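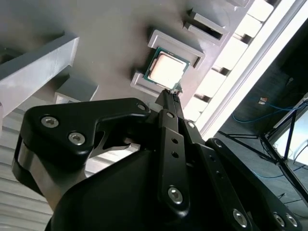

3 de enero de 2025
Redacta: Corentin Renaud

Acta de la reunión técnica - puesto de montaje de procesadores, taller Arboleda

Asisten: Kalevi Tuominen (utillaje), Corentin Renaud (procedimientos y acta) y dos técnicos del turno de taller. Excusa su asistencia el responsable de almacén.

1. Acta anterior

Se aprueba sin cambios. Queda abierto de la sesión anterior el etiquetado de los soportes, que se trata en el punto 3.

2. Manipulación del procesador

Tuominen resume el criterio vigente. El procesador se deposita en su soporte con el disipador integrado hacia arriba y se toma siempre por los bordes del sustrato verde. No se apoya nada sobre la cara metálica. Un técnico pregunta si se admite el contacto en la esquina; se responde que sí, siempre que el apoyo quede sobre el canto y no llegue a la cara inferior.

Se discute la holgura del soporte. Renaud propone reducirla para que la pieza no gire al retirarla. Tuominen se opone: con el marco biselado actual el procesador se centra al entrar, y un ajuste más estrecho obligaría a hacer fuerza en la extracción. Se mantiene la cota actual y se revisará en junio, cuando haya desgaste que medir.

Sobre la iluminación, los técnicos indican que el reflejo en el disipador impide leer el marcado desde según qué ángulo. Se acuerda leerlo antes de colocar la pieza en el soporte y anotarlo en la hoja de lote.

Los equipos de prácticas son ordenadores de sobremesa Dell, con la placa montada en su caja. Se descarta de momento trabajar con la placa fuera de la caja, propuesta que figuraba en el borrador de Vurnura.

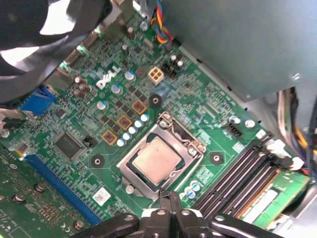

La secuencia de apertura del zócalo queda redactada así:

- Liberar la palanca lateral y levantarla por completo.
- Abrir la placa de retención sin tocar el interior del zócalo.
- Extraer el procesador en vertical.
- Cerrar la placa de retención si el zócalo va a quedar vacío.

En el montaje se sigue el orden inverso. Antes de bajar la palanca se comprueba a la vista que el sustrato asienta por los cuatro lados. El texto anterior decía "presionar ligeramente"; se suprime, por haberse interpretado de formas distintas en los dos turnos.

Los condensadores próximos al zócalo se consideran zona de no contacto. Un técnico pide que se incluyan también las bobinas de la etapa de alimentación. Se acepta.

3. Placa de utillaje

La placa impresa en gris sigue siendo la de referencia. Tuominen presenta la petición de Gruder de sustituirla por una mecanizada. El presupuesto recibido es de 1324 euros, sin transporte. No se aprueba. La impresa se puede rehacer en el propio taller y permite cambiar un soporte sin tocar el resto del banco.

Se revisan los dos tipos de soporte, el cuadrado de paredes gruesas y el de brazos en forma de C. Del segundo se comenta que los brazos son finos y que convendría reforzarlos en la unión con la pared posterior. 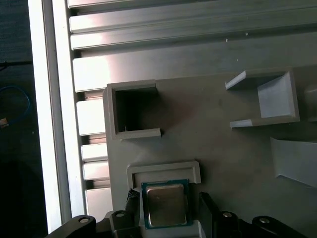

Tuominen imprimirá 2 variantes del soporte en C con distinto espesor de brazo y las traerá a la próxima reunión. El soporte cuadrado no se modifica.

Limpieza: se añade a la rutina de cierre el aspirado de los huecos y de las ranuras de los perfiles de aluminio. No se usará aire a presión, que desplaza los restos de un soporte a otro. La tornillería suelta se guarda en el cajón inferior, nunca en los huecos de la placa.

El etiquetado se hará con código grabado en la propia impresión. Las etiquetas adhesivas que suministró Plarton se despegan en las caras texturizadas - quedan retiradas.

4. Acceso al interior de la caja

Se tratan las interferencias. La fuente de alimentación y la carcasa del ventilador limitan la entrada por la parte alta, y el cableado puede caer hacia la zona de trabajo si no se sujeta. Un técnico sugiere retirar la fuente en todos los equipos. Se rechaza: alarga la preparación y no corresponde al ejercicio. 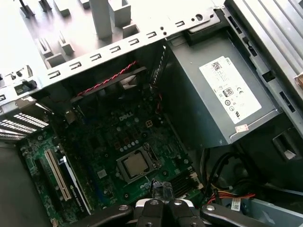 Los cables rojo y negro del ventilador se recogerán hacia el lado de la fuente, sin brida, con una vuelta simple. El conector de cuatro contactos junto al logotipo permanecerá accesible. Los cantos del chasis se repasarán con el dedo enguantado antes de dar un equipo por preparado; si hay rebaba, se lima fuera del banco.

Se fija el lote de prácticas en 8 equipos. Los que tengan deformada la placa de retención pasan a repuestos.

5. Tareas

Tuominen: variantes del soporte en C y grabado de códigos.
Renaud: nueva versión del procedimiento, con la zona de no contacto ampliada, y respuesta a Gruder.
Técnicos de turno: preparación del lote y hoja de lote con columna para el marcado.

6. Ruegos y preguntas

Se solicita un segundo destornillador de punta larga. Renaud lo incluye en el próximo pedido.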